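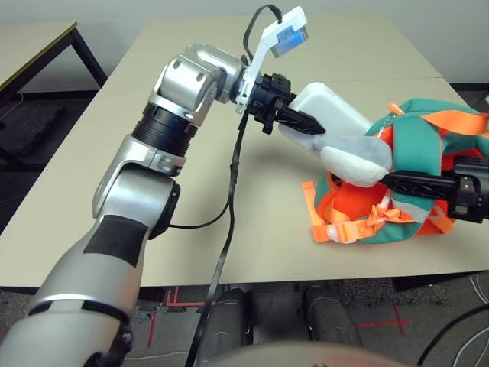

The company should have opened in Europe years ago, according to one long-standing wholesale customer, who told Cevura's management at a trade meeting last spring that buyers were tired of waiting for goods to arrive from the other side of the world. Cevura agrees with the criticism, and today sets out how it intends to respond.

BUSTOW, Tuesday, January 1, 2019 — Cevura, the household goods and clothing retailer, announced that it will open its first directly owned stores outside its home market, beginning in May with a flagship location in the center of Bustow. The company will open 5 further stores over the following 3 years and will take back control of its overseas sales, which have until now been handled by distributors.

The new stores will be run by a wholly owned subsidiary, Cevura Europe, with its head office in Bustow. The subsidiary will have its own management board and will make its own decisions on product range, pricing, hiring and advertising. Reporting lines to the parent company have been shortened, and store managers will no longer need approval from headquarters for local promotions or seasonal orders.

"Our overseas business grew through partners who knew their markets well, and we are grateful to them," the company's board of directors said in a written statement. "Customers abroad now expect the same service that they would receive in our stores at home. We can only meet that expectation if we employ the people who serve them."

Cevura expects to hire 300 people in its first year of European operations. Most positions will be in stores and in the regional warehouse, with a smaller number in buying, finance and customer service. Recruitment for the Bustow store is open now. Management positions at the subsidiary will be advertised locally, and knowledge of the parent company's language will not be a condition of employment or of promotion.

New managers will spend 6 weeks at the company's home stores before taking up their posts. Staff from headquarters will also be assigned to the European stores for fixed periods, during which they will report to the local manager. The company tried a similar exchange on a small scale with its former distributor and found that written procedures alone did not carry over well — particularly in stock handling and in the treatment of returned goods. The procedures have been rewritten for the new stores.

Marketing for the European launch will be handled by Braltirel, an agency selected after a competitive review. The campaign will use the Cevura name in all markets. The Han line of bedding and home textiles, sold abroad until now under several different labels, will carry its original name from the opening of the first store.

Existing distribution agreements will be honored until they expire. Wholesale customers will be contacted in writing before any change to their ordering or delivery arrangements, and current price lists remain in force until then. Warranty claims on products bought from distributors will be accepted at any Cevura Europe store with proof of purchase.

The locations of the remaining stores have not been decided. Cevura will announce each one once a lease has been signed and does not plan to comment on individual cities before that time.

About Cevura

Cevura designs and sells clothing, bedding, kitchen goods and small furniture through its own stores, its catalog and its website. The company is privately held.

Media inquiries should be addressed to the press office at Cevura Europe, Bustow. Store photographs and product samples are available to accredited media on request.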